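## 3. Bedroom Sorting Trial

The Sikder room was the second of the test rooms in the Tudivora storage study. The aim was to find out whether small fabric items could be kept in a single box on the bed during sorting, with larger textiles left outside it. The budget for storage supplies was 600 rupees per room.

### 3.1 Room layout

The bed was used as the sorting surface. The television and the smaller monitor below it are fixed to the wall, as is the air conditioner, so none of these were included in the layout changes. The corner by the curtains was recorded as Zone B (mixed household items, including a pink rabbit figure and a red box).
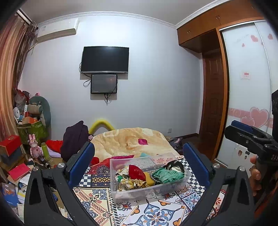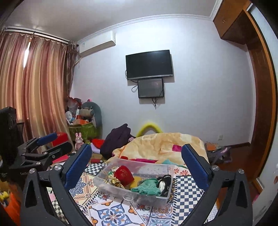
*Figure 4. Sikder room, bed area and Zone B, with the wall-mounted screens.*

### 3.2 Sorting rules

1. Gloves, knitted pieces and small cloths go in the clear plastic box.
2. Blankets and full garments stay on the bed until the box is closed.
3. Papers and books are moved to a shelf and are not counted as textiles.
4. Zone B is sorted last.

### 3.3 Limitations

Rule 1 does not define "small." Decorative fabric, such as the crumpled gold piece in the box, was assigned by judgment. Cable routing under the monitor was outside the scope of the study and is listed in Section 5 as further work. Item weights were not measured. The Rirkex room used the same rules but a different box size, so the two rooms are compared only by sorting category.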